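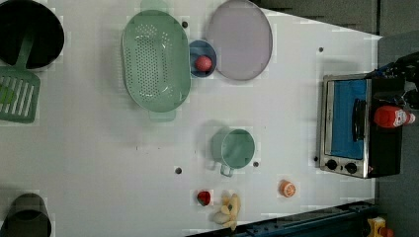

Vol. 16, No. 2

**FOR RELEASE 14/07/2020**

# Koubek Heart Nurses Network Opens Its First Mentoring Exchange for Rural Clinics

Hi everyone, Anahera Tamihana here. I'm the education lead at the Koubek Heart Nurses Network, and I've been asked to write this release myself because, as our office put it, I'm the one who won't stop talking about it. Fair enough!

Starting in August, we're opening a mentoring exchange that pairs nurses in small and rural clinics with experienced cardiovascular nurses at larger hospitals. We're calling it the Clustis Exchange, after the town where we first tried it out. We have room for 77 pairs in the first round, and the whole thing is free to members. If you work in a clinic where you're the only person who does blood pressure follow-up, cholesterol teaching and cardiac rehab referrals (often before lunch), this was built with you in mind.

## How it started

I spent nine years as the only nurse in a clinic outside Clustis. I loved it, and I also spent a lot of evenings on the phone with a friend from nursing school, asking her things like how she talks to a patient who has stopped taking his statin and doesn't want to discuss it. She had a whole cardiology floor to learn from. I had her, and a shelf of binders.

When I joined the network's staff, I kept hearing the same story from other people. So last year we sent a survey to our members in small practices, and 239 of them wrote back. I read every single reply, most of them at my kitchen table with the dog on my feet. The question I'd been proudest of was the one about which online courses people wanted next. Hardly anyone cared! They skipped it, or wrote "more of the same is fine," and then filled the comment box at the bottom with long paragraphs about wanting someone to call.

That comment box became the program.

## What a pair does

Each pair commits to 16 weeks. You'll have one video or phone call a week, and you pick the time between yourselves. We ask for 40 minutes, though our pilot pairs often went longer. The first call is just for getting to know each other and looking at what kind of patients you both see. After that, the clinic nurse sets the topic.

Some of the topics from the pilot:

- teaching home blood pressure checks to people who have never owned a cuff
- what to say in the first visit after a heart attack, when the family is in the room and everybody is scared
- helping women describe symptoms that don't match what they've seen on TV
- keeping a rehab patient going when the nearest program is two hours away
- writing a referral letter that gets read

We're not handing out scripts. There's a short guide (I wrote it, and Anežka cut it in half, thank goodness), and there's a shared library of patient handouts that anyone in the exchange can borrow from and add to.

No patient names or records are ever shared on the calls. Both partners sign an agreement about this before the first one, and we go over it in the welcome session.

## A word from our co-lead

Anežka Kubíček runs the hospital side of the exchange and has been a cardiac rehab nurse for most of her working life. I asked her for a quote and got a voice message recorded in a parking lot, so here's the best part of it.

"I signed up thinking I would be the one doing the teaching," she said. "My partner in the pilot was seeing four generations of one family. She knew who cooked, who drove, who would hide the salt. I went back to my own unit and started asking very different questions on the first day."

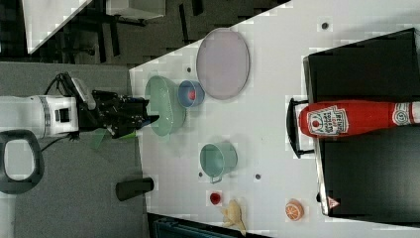

She also told me to say that mentors need to be ready to listen, and that anyone who is hoping to give a weekly lecture should maybe apply for something else. I've softened that a little.

## What's different this summer

When we first planned this, each pair was going to meet in person at the start, with two days of shadowing at the mentor's hospital. With travel the way it is right now, we've moved that part to later and everything in the first round will be done from a distance. The site visits are still in the budget, and every pair that finishes will be able to claim one when their workplaces are ready for visitors again.

I know a lot of you are stretched very thin. Several members have written to ask if they can join and then pause if their clinic gets hit hard. Yes, of course you can. Send us one line by email and we'll hold your place. Your partner will be told, and you can pick up where you stopped.

We've also added something that wasn't in the pilot - an open evening call twice a month, for anyone in the exchange, with no agenda at all. Bring tea. Bring your dinner, I certainly will.

## Paying for it

The first round is supported by a grant from the Jallow Fund for Community Nursing, which covers the matching, the library and a stipend of $700 for each mentor and each clinic nurse who completes the 16 weeks. We pushed hard for both partners to get the same amount, and I'm so pleased the fund agreed. Clinic nurses give up their time too, and they often have fewer people to cover for them.

The Pisberg School of Nursing is handling our evaluation. They'll be sending a short questionnaire at the start, in the middle and at the end. Please fill it out, even when you're tired! It's how we'll know what to fix for round two, and it's what we'll bring along when we ask for more money.

## Who can apply

Clinic nurses need to be current members of the network and work at least half time in a practice with five or fewer nurses. Nurse practitioners are welcome, and so are licensed practical nurses. You don't need a cardiac certification.

Mentors need at least six years in cardiovascular nursing, in any setting, and a manager who knows they're doing this. You don't have to be a member, although we'd be happy to have you.

The form takes 15 minutes or so and is on the members' page of our website under "Exchange." We match people by hand. Anežka and I sit down with two lists and a lot of coffee, and we look at the kind of work you do, your time zone, and the answer to our last question, where we ask you to tell us about a day at work you still think about. Please don't skip that one. It has been more useful to us than anything else on the form.

If we get more than 77 pairs' worth of applications, we'll keep a waiting list and start matching from it as places come up. We'll write to everyone, including people we can't place this time.

## For reporters and newsletter editors

You're welcome to reprint all or part of this release. Anežka and I are both available for interviews, by phone or video, and two of our pilot pairs have said they're glad to talk as well. Early afternoon is easiest for me. Anežka asks that you try her after her shift, and that you let it ring for a while.

**Contact:** Anahera Tamihana, Education Lead, Koubek Heart Nurses Network, Clustis office

**About the network:** The Koubek Heart Nurses Network is a membership organization for nurses who work in the prevention and treatment of heart and blood vessel disease. It offers continuing education, patient teaching materials and small grants for local projects.

###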